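Vinos y bares | Entrevistas

Vermut de grifo en un local de 19 asientos

Lectura: 2 min

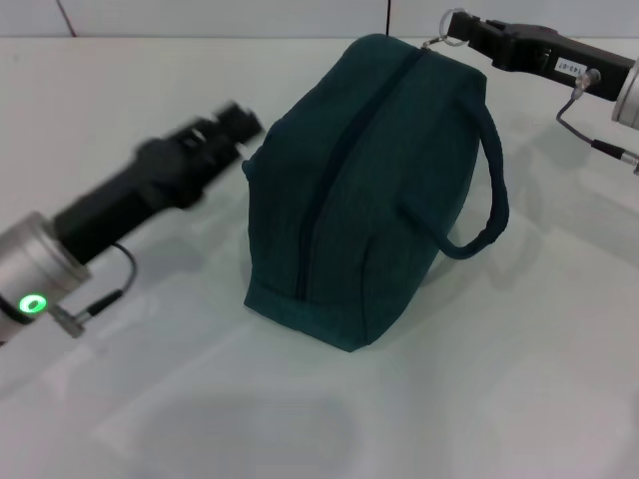 Unai Esteban abrió Bustenport con dos grifos de vermut y una carta de botellas que cabía en media página. Los grifos siguen siendo dos. La carta ha crecido hasta ocupar la página entera, y él dice que no piensa pasar de ahí.

"Empecé con un rojo y un blanco porque era lo que podía rotar", explica. "Un barril abierto que no se mueve me da más disgustos que una botella cara parada en la estantería."

El rojo se lo prepara Kinsella, una bodega pequeña con la que trabaja desde el primer año. La receta lleva más ajenjo y menos azúcar que la que la casa vende embotellada. Tardaron cinco pruebas en ponerse de acuerdo. "La tercera me gustaba, pero con hielo se quedaba en nada. La quinta aguanta el hielo y aguanta la aceituna."

Esteban lo sirve en vaso bajo, con una piel de naranja - nunca rodaja - y sin sifón, salvo que el cliente lo pida. El blanco sale más frío y sin nada dentro. Calcula que el año pasado despachó unos 2.000 litros entre los dos, casi todo de mediodía.

Le pregunto por los jereces, que ocupan ya un tercio de la carta. "Entraron por la cocina. Teníamos una alcachofa con la que no funcionaba ningún tinto y probamos una manzanilla. Luego vino un amontillado para las setas." Los vende por copas y anota en la etiqueta el día en que abre cada botella. La manzanilla que sobra al tercer día va a los guisos.

En noviembre cambió de distribuidor y ahora trabaja con Sokisham, que le deja pedir cajas mixtas. Antes tenía que comprar seis botellas iguales de cada referencia. "Para un local de este tamaño era mucho dinero quieto", dice. Los precios por copa no los ha tocado.

De los vinos naturales habla con menos entusiasmo. Tiene dos, ambos blancos, y avisa al cliente antes de abrirlos. "Hay gente que los busca y gente que me los devuelve. Yo los pruebo siempre primero."

Para la primavera quiere un tercer grifo, quizá de fino. Depende de que encuentre sitio para otro barril debajo de la barra.

Más en esta sección
- Rukholm: una carta corta de blancos del norte
- Cuánto dura abierto un fino
- Aceitunas para el aperitivo: qué pedir y qué evitar
- Copas pequeñas para generosos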